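Two-arm kit on loan, day one of the kitchen bench

Wednesday, March 28, 2018

The loan kit from Wustach is finally up and running on the big bench, and I'm going to get this down while I still remember which cable went where. Short version for anyone skimming: I like it a lot. Long version follows, with grumbles.

We have it until the trial period runs out and then Nindham has to say yes or no. The offer is the complete set: two arms with grippers, the table frame, the black drapes, the Ki software and a support contract that I haven't read past page 2. Geltura quoted for a similar set in December, but theirs came without the enclosure and without any of the teaching tools, so we'd have been building half of it ourselves. I've done that once. I still have the bag of odd bolts.

Unpacking and building. The frame went together in a morning. The instructions are good, properly drawn, with the bolts shown at actual size so you can lay one on the page and check. Only real moan is the thin lines for the roof drape, which want tensioning evenly, and the manual tells you so two pages after you've already tightened them. I slackened everything off and began again. If you rebuild it, do the roof before the walls.

The drapes themselves are great. I'd assumed they were a sales extra, but with the window side blocked off the light on the table stays the same all day, and I didn't have to touch the exposure settings between breakfast and tea. On our old bench I was fiddling with that every time a cloud went over.

Calibration. Ki walks you through it one arm at a time and then both together. First go failed on the right arm with a message that just said "retry pose 8". Retried pose 8. Same again. I power cycled the controller, left the arm parked for the full warm-up the manual asks for (I'd skipped it, my fault) and it went through cleanly. Please don't skip the warm-up.

After that I put the kitchen things out. I wanted a proper muddle of shapes and surfaces on there, so there's a cutting board, a couple of trays, a bottle and a cup with things in it, plus some smaller bits. The see-through things are the ones I was keenest to try, as our old setup was hopeless with them. 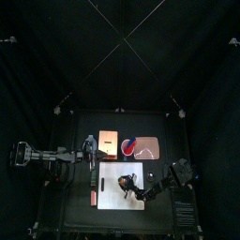
Bimla Agarwal
Bench notebook, Nindham workshop

Right, teaching. You guide the arms through the job, Ki records it, and then you can play it back slower or faster, trim the ends, and stitch runs together. The trimming is a joy! On the old system a bad start meant throwing the entire run away, and I must have binned days of work like that. With this one you drag the start point along until the wobbly bit has gone and carry on.

I did 40 runs over the board with the right arm, mostly picking a small thing up and setting it down again on the white surface. Playback at normal speed was good. At the fast setting the arm arrives with a bit of a shiver and you have to put a pause in before the gripper closes. I've saved a version with the pause as the default, so start from that one.

The left arm I used for the bottle and the near tray. The two arms share the middle of the table, and the software keeps a no-go gap between them which you can widen or narrow. As delivered it's very cautious. Both arms stop dead if they so much as look at each other, and then you have to clear the warning on the screen before anything will move. I narrowed it one step and the nuisance stops went away. I would not go further than that without talking to Wustach first, and I'd like us to agree that the setting stays put unless it's written up in this book.

The grippers. Plain parallel fingers on both sides, easy to understand, and you can swap the finger pads with a single screw. The pads in the box come in two hardnesses. The soft ones hold a rounded thing far better, but they pick up every crumb and speck of dust and need wiping down between sessions. The hard ones are fine for blocks and anything with flat sides. I'd have liked a third set, something thinner, for getting under the edge of a tray. At the moment the trick is to push the tray against something until it tips slightly, and it's a faff.

See-through plastic: better than I'd dared hope, though it isn't solved. With the bottle standing up, the software found it nearly every time. Lying down it was much less sure of itself and once put the grasp point a good thumb's width to one side. Cups are somewhere between the two. Putting something coloured inside helps no end, so if you only need a cup to be moved and don't care how, fill it.

The white board is so bright under the lamps that the first recordings had it washed out. I brought the lamps down a notch in the settings and the edges came back. The downside is that the dark things on the dark table get harder to tell apart, and I went back and forth on this for longer than I'd like to admit. The compromise is saved as "board-mid". Have a go at improving it if you've got the patience.

Noise. Quieter than the compressor, louder than the printer. You can hold a conversation next to it. There's a faint whine from the left side when that arm is holding still at full stretch, which support say is normal. They answered the phone on the second ring, by the way, and the person I got had clearly built one of these with her own hands.

Cable runs are the part I'd change first. The black cable on the left arm hangs down with more slack than I like, and on a long reach I kept watching it. I'll put a clip on it tomorrow and see whether it still has the full travel. If it does I'll tell Wustach, because they ought to fit one as standard.

Logging. Everything is saved to the box under the bench and copied across to our drive overnight. By the end of the afternoon the local disk said it was 98 per cent full, which gave me a fright. Most of that was the uncompressed preview files, and they're switched on out of the box for some reason. I've switched them off and cleared the lot. Worth a look in the settings if the warning ever comes back.

Price I'll leave for the meeting, except to say that the support contract is a bigger slice of it than I'd expected and I want to know what happens in the second year. The brochure goes very quiet on that. I also want it in writing that we can export our recordings in a plain format if we stop paying. The person on the phone said yes without any hesitation, but an email would be nicer.

Still to try:

Handing something from one arm to the other over the board. The demo video makes it look easy, so I'm expecting a fight.

Soft pads against hard pads on the same job, same speed, properly side by side.

A full session with the drapes open on one side, to see how much they're really doing.

Letting somebody who has never used it have a go from the quick-start sheet alone, with me sitting on my hands.

Finger pads are in the small drawer, hard on the left, soft on the right. The tensioning key for the roof lines is on the hook by the door and I'd be glad if it stayed there.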